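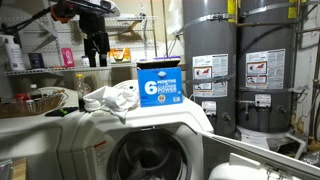 Wash day in the back laundry, blue box at the ready and the arm over the shelf.

Femi Tamuno
Right, a few people asked what it's like sharing a laundry with a robot, so thread. I do housekeeping at Lelgate (small supported living place, 31 residents, far too many towels) and since November we've had an arm in the back laundry helping to load the machines.

Femi Tamuno
First thing to say is that it's slow. Really slow! I can fill a drum in the time it takes to decide which bit of a sheet to grab. But it doesn't mind bending down to a front loader all morning and my lower back very much does, so I've stopped racing it.

Femi Tamuno
My job used to be load, unload, fold, carry, repeat, and squeeze the room checks in at the end when I was already knackered. Now I sort and treat the stains, set a load up, and go and do a corridor. Then I come back and see how it's got on. Some days it's got on very well. Some days there's a pillowcase on the floor and we start again.

Femi Tamuno
The sorting is still all me, by the way. Colours, woollens, the cardigan that must never ever see a warm wash, whatever's been left in the pockets. I went through a pile on 15th January and found a hearing aid battery, two mints and a birthday card. You want a person on pockets.
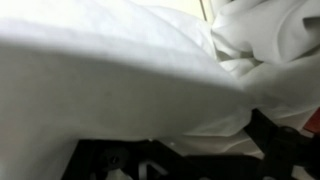

Close up with the white wash. All folds, hardly an edge to be found.

Femi Tamuno
Cloth is the hard bit. Seija Hakala, who set ours up for Vurbridge, told me a box is easy because it's the same box every time you look at it, and a sheet is a different shape every time you breathe on it. I've been fighting fitted sheets for years so I felt quite understood.

Femi Tamuno
What I didn't expect was how much of my own work I'd have to explain. Seija sat with me for two mornings asking things like "why did you pull it from there?" and I had no idea! My hands just do it. Turns out I go for a hem if I can see one, and if I can't I give the whole lump a shake and look again. Never said that out loud to anyone before.

Femi Tamuno
It was nice, in a way. I've had managers who thought laundry was pressing a button. Two mornings of somebody writing down what I do and asking me to slow down so she could follow... I went home and told my mum.

Femi Tamuno
Now the less nice bit. When the email came round, all of us on the team thought the same thing, which was whose hours are going. Vesna Kneževič asked it straight out in the meeting and got a lot of words back about "freeing up capacity". She asked again. Good for Vesna.

Femi Tamuno
We did get it in writing in the end. No cut to anyone's hours for 12 months, and the time saved goes to the residents' rooms and to sitting with people who want company while their things are put away. I'd like it to be longer than 12 months. I've said so and I'll keep saying so. 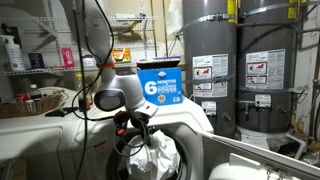 LELGATE LAUNDRY ROOM, ARM AT THE WASHER

Femi Tamuno
The team's in on this thread now so I'd better be fair to everyone. Kastriot Živković wants it known that he was against the arm, is still a bit against the arm, and is also the one who says good morning to it. He reckons the money should have gone on a bigger room. Have you seen our room? Shelf, basket, machines, water heaters, and then you try turning round with your arms full.

Femi Tamuno
Small things that have changed: we keep the phone on top of the machines less than we used to (we try), the basket of bits has a proper home, and everyone now says "I'm coming in" before they come in. The stop button gets tested at the start of every shift and whoever tests it signs the sheet. I've got very strict about the sheet. New starters think I'm the scary one.

Femi Tamuno
Big thing that's changed: I know what Panagiotis in the end flat likes on which shelf. Jumpers folded in thirds, not halves, blue ones at the front. I never had time to stand there and be told that before, I was always on my way back to a drum. He's Mr Ionescu to the robot, he says.

(He's read this and said I could put his name in. He also wants a photo of himself next time, in the blue jumper.)

Femi Tamuno
Somebody's asked if I'd recommend it to other places. I'd say get your hours sorted in writing first, before the thing is through the door, and make them talk to whoever does the washing. The arm came with a lovely presentation about our workflow and it had the stain treatment after the wash. Seija was very decent about it and changed it that afternoon.

Femi Tamuno
And for the person asking if it can do a duvet cover – no. Neither can Kastriot. More when we've had our next review with Vurbridge, I've got a list of questions and Vesna's adding to it as I type.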